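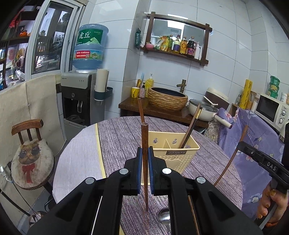

Fig. 1. Chopstick task at the utensil basket, seen from the first gripper. Second gripper at right.

Unit 4: Collecting hand-guided demonstrations
Robot Learning Lab, Iltudstead
Instructor: Liv Berge. Lab assistants: Sølve Hovland, Ulla Grønli

Read before the lab session. Bring a printed copy of the log sheet and your team number.

4.1 Where we are

In Unit 3 you drove the bench arm with a joystick and recorded joint angles. Most teams found this slow, and most of the recordings had long pauses in them while the operator decided which axis to move next. In this unit you hold the gripper yourself and do the task with your own arm. The camera on the gripper records what the jaws see, and the pose of the gripper is worked out afterward from the video and the motion sensor. The arm comes back in Unit 5, when we train on what you collected.

4.2 The task

The task for all teams is chopsticks and a basket. Take one chopstick from the table, turn it so that it stands upright in the jaws, and lower it into a compartment of the utensil basket. In Fig. 1 the chopstick is held with the thick end up and the tapered tip down, and that is the orientation we want for every insertion. An insertion with the thick end down is a valid recording but goes in a separate folder (see 4.5).

Chopsticks are a hard object for a two-jaw gripper. They are thin, they roll, and a small error in the grip turns into a large error at the tip. If you hold a stick at its very end and the tip is off by a few degrees, it will miss the compartment. Grip closer to the middle when you can. When the stick is already standing in the basket and you are taking it out, you have to grip near the top, so approach straight down and close slowly.

Things that will be in the way:

The basket divider. It is thin and hard to see from above. Look for it before you start lowering.
Other sticks in the basket. They lean, and the one you are inserting can get caught against them.
The spoon. It reflects the ceiling light. Leave it on the table anyway.

4.3 Two grippers

Each team works with two grippers. In the first half of the session one person holds both, left and right. In the second half two people hold one each and swap after 20 episodes. Start both recordings before either gripper moves. Hold them still for a moment at the start so the two videos can be lined up.

When the two grippers work over the same basket, one waits while the other inserts. The waiting gripper may already be holding its next stick. Keep it back at the side of the table, as in the figure, and keep your fingers out of the linkage.

4.4 Background and surroundings

Last year's class recorded everything on a bare white bench. The policy that Helge Fjeld's team trained on that data did well on the bench and failed when the basket was moved to a kitchen table. For this reason we record in furnished rooms. Do not tidy up before you record. Bottles on a ledge, a patterned cloth, a mirror, a window and a chair all stay where they are. Mirrors and dark window glass can confuse the pose estimate when they take up most of the view, so check your first three episodes in the Plodel viewer before continuing. If the track jumps, change your standing position and try again.

Move the basket between episodes. A hand's width is enough. Rotate it too.

4.5 What to hand in

60 clean episodes per team, each with one insertion.
Failed attempts, in a folder called "failed." A drop is a failure. A regrasp is not.
Thick-end-down insertions, in a folder called "reversed."
The log sheet, with operator, hand, and start position of the stick for each episode.

The class target is 2,000 episodes across both sections. Upload to the Hellström drive before 6 p.m. on the day of your session. Do not rename the files. The names hold the time stamp that pairs left with right, and Ulla spent most of September repairing a set where this had been done.

4.6 Questions to prepare

Write a short paragraph on each. We will go over them in the next lecture.

Why might a recording with a regrasp in it be more useful than a perfect one?
The gripper camera moves with the jaws. What does it lose compared with a fixed camera above the table, and what does it gain?
Suppose you train only on dark chopsticks. Which parts of the task would you expect to break with a white one, and how would you test this?

Reading: Boström, B.-M., course notes on grasping thin objects, sections 2 and 3 (on the Zava page). Section 4 is optional.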